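Gosby Press to Reissue "The Temba Road" and Two Other Novels by Wevville Author

WEVVILLE, December 3, 2023 - Gosby Press will bring three out-of-print novels by the late Wevville writer and schoolteacher Irfan Pillai back into bookstores next year, starting with his first book, The Temba Road. The novel has not been available in a new copy for more than three decades.

The three books will appear in paperback and as e-books. The Temba Road comes first, in the spring, followed by A Clerk at Drotel in the summer and The Second Ferry in the fall. Each will carry a new introduction and a short note on the text.

Pillai taught high school English in Wevville for most of his working life and wrote in the early mornings before class. The Temba Road follows a bus driver and his sister over one rainy winter as they try to sell their father's house. Reviews were few but good, and the first printing of 1,681 copies sold out without a second being ordered. The two later novels were published by a small firm that closed soon after The Second Ferry came out, and the rights were tied up for years before they returned to the Pillai family.

The new editions have been prepared by Khoa Lò, series editor at Gosby Press, who first read The Temba Road in a library copy as a student.

"I kept renewing it until the library asked for it back," said Lò. "When I started working in publishing I looked for the rights every couple of years. In November the family signed the agreement for all three books, and we began setting type the same week."

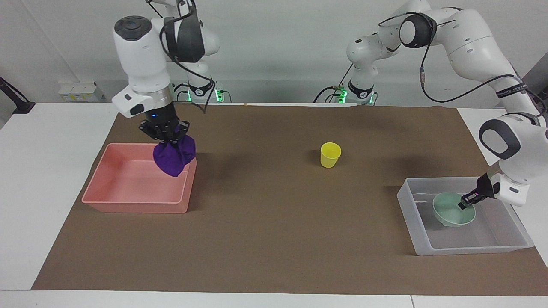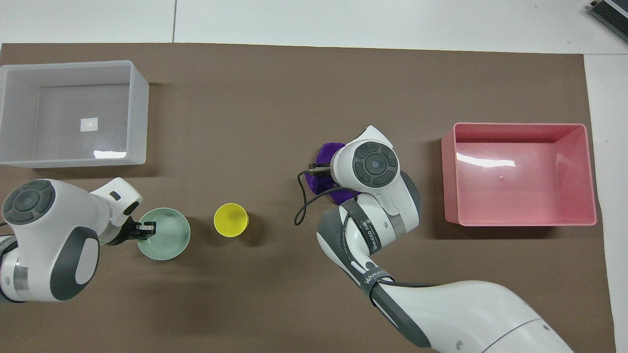
About the New Text

The text of The Temba Road has been checked against the author's typescript, which the family kept along with his letters and some 137 pages of handwritten notes. The first edition dropped two short chapters to save paper. Both were marked in the typescript with the author's request that they be put back if the book was ever printed again, and both are restored in the new edition. They fall in the middle of the novel and deal with the sister's job at the county records office.

Spelling and punctuation follow the typescript. Obvious typing errors have been fixed, and the few places where the typescript and the first edition disagree are listed at the back of the book.

A Clerk at Drotel and The Second Ferry will be reprinted from their first editions, with printing errors corrected. No typescript of either book is known to survive. Anyone who has letters, drafts, or proofs connected with them is asked to write to the press.

Introductions and Covers

Lò has written the introduction to The Temba Road, covering Pillai's teaching years, his slow way of working, and his long correspondence with his first editor. The introductions to the other two novels will be announced with their publication dates. The three covers share one design, with a different color for each title.

Events

The Wevville Public Library will host a reading from The Temba Road during the week of publication. Admission is free, and copies will be on sale at the door. A display of the author's letters and notes will stay up in the library's reading room for the following month.

Advance Copies and Orders

Reviewers and booksellers may request an advance copy of The Temba Road in print or electronic form. Printed copies will be mailed in late winter. Please include a mailing address and the name of your publication or store. Reading groups ordering several copies can ask the press about a discount, and a set of discussion questions will be available on request.

About Gosby Press

Gosby Press is an independent publisher of fiction and memoir based in Wevville. It publishes new work by regional writers along with reissues of novels that have gone out of print.

Contact
Khoa Lò, Series Editor
Gosby Press, Wevville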